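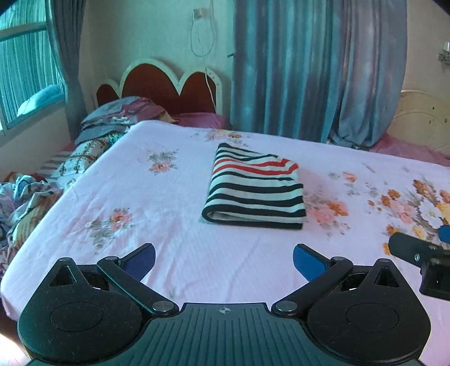
Monday walk-through: bedroom, shirt folding, two hand-held grippers

Site: Flovstead house, upstairs
Checked by: me (Jeptoo Mosoti)
Second pair of eyes: Hashini Ranasinghe, before she starts her block
Start: 9:30 a.m.

Same list as last month with my comments typed in under each line. If you're collecting for Mumari this week, please read the comments, not just the ticks!

FLOOR AND WALKWAYS

1. Clear path around the side of the bed you work from – OK WITH COMMENT
The floor itself is fine. Bedding that hangs down the side is what gets me, I caught my foot in a blanket last month and did a very silly dance. Tuck it up before you start, and check it again at every break.

2. Cords out of reach of arms and grippers – OK WITH COMMENT
There's a white cord that comes down the wall and loops behind the headboard. It's well away from where we fold, but don't shove the bed back against it if you're trying to win some elbow room. I'd like a clip on it one day.

3. Curtains and bars – OK
Leave the curtains how you find them for the whole block. If you move one halfway through, the light changes and Hashini has to split the batch, and she will come and find you.

GRIPPERS

4. Pivot bolts snug, both hands – OK
All four on each one. Finger-tight and then a small nudge with the key. Please don't lean on it, we've already stripped one.

5. Blue fingers open and close freely – FIXED
Left hand was a bit sticky at the wide end. I wiped the joints down and it's smooth now. If it comes back, swap to the spare and write it on the sheet.

6. Finger pads clean, no lint – OK
Knits shed like crazy. Wipe every 10 folds, even if the pads look clean to you.

7. Pinch points – REMINDER
Keep your other hand out from between the arms. I know we all do it to flick a sleeve straight. Put the gripper down first.

8. Wrist straps – NOT OK
One buckle is cracked. It holds, but I don't trust it, so that strap is in the drawer with tape on it. Cherkaoui is sending three more.

WORK SURFACE

9. Fitted sheet pulled tight – OK
Faint creases are fine, big ridges are not. The fingers ride up on them and then you've got a fold that starts with a fight.

10. Garment starts and ends where it should – OK
The striped shirt goes in the middle of the bed and should finish flat, as a neat rectangle. Stripes are great for this, you can tell right away if one side has slipped. Don't fix a bad fold by hand after the take! Bad folds are useful to us, just tag them.

11. Pins, tags, loose buttons – OK
Run your palm over everything before it goes in the pile.

RECORDING

12. Takes logged and matched – OPEN
Last good take is 3699 on the Ditau drive. The paper log says 3959. I think somebody wrote a start number from the other room, but I'm not deleting a thing until Hashini has looked.

13. Breaks – REMINDER
Ten minutes after every batch. Bending over a bed is rough on the back, and tired people fold sloppy – I can see it in my own takes after lunch.

STILL TO DO

Clip for the wall cord (me)
New straps (Cherkaoui, on the way)
Log mismatch, item 12 (Hashini)

Okay to collect in this room with the spare strap on. Next check is before the towels go in.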